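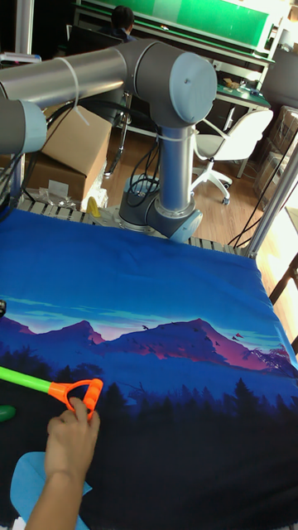 Sand toys in winter

I know, I know, it's December and the beach at Clamiswood is all grey water and dog walkers. But this is when I sort out the sand toys, because if I leave it till the first warm weekend I end up tipping half a bucket of last summer onto the kitchen floor (and then we're late, and then somebody cries, usually me).

So out came the shovels. My favourite has an orange scoop, a bright green shaft and an orange D-shaped handle, and I'll defend that handle to anyone. Small children can get a whole fist through it, mittens and all, and grown-ups can hook a couple of fingers in and carry it back up the path with the towels. The straight-handled ones always seem to get left behind by the tideline.

I lay everything out on a cloth first. The one with the mountains and the pine trees is lovely for this, as it's so dark along the bottom that orange and green jump straight out at you. A plain old sheet does the job too, but it isn't half as cheerful.

What I do with each shovel:

Rinse it in a washing-up bowl, never the sink — sand and our drains do not get on.

Run a thumb along the edge of the scoop and feel for splits. Anything sharp goes in the bin.

Hold the shaft in the middle and give the handle a gentle twist. A bit of wobble is fine for the garden, less so for serious digging.
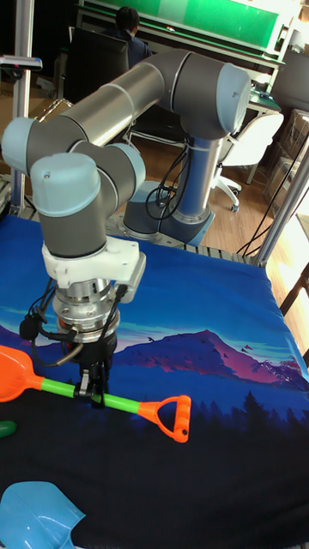 Odd scoops and lost handles

Every toy box has these. We've got a light blue scoop that I can't bring myself to part with, because a scoop is still a scoop! Ours do compost duty in the spring, and Wilfredo Dela Peña swears by them for filling the bird feeder. He's the one who got me onto Plakuline tubs for storage as well, the 30 litre size, which take the long shovels if you put them in on the slant. 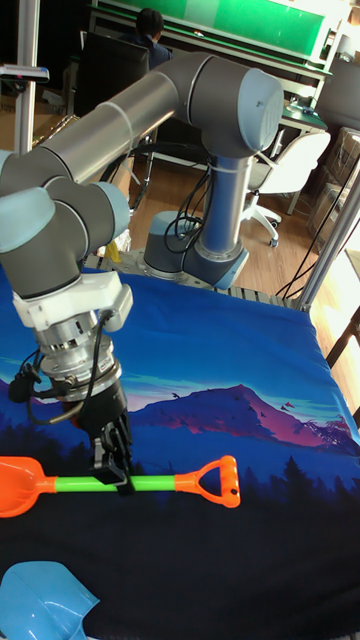 He also keeps the little scoops in a net bag on the back of the shed door, and I've copied him shamelessly. The sand drops out by itself and you can see what you've got without emptying the lot.

If you have spares you'd like to pass on, the toy swap shelf at Curkwood is open again and could really do with buckets. Shovels are welcome too, handles or no handles. Just give them a rinse first, please, and write your name on the bag if you'd like it back.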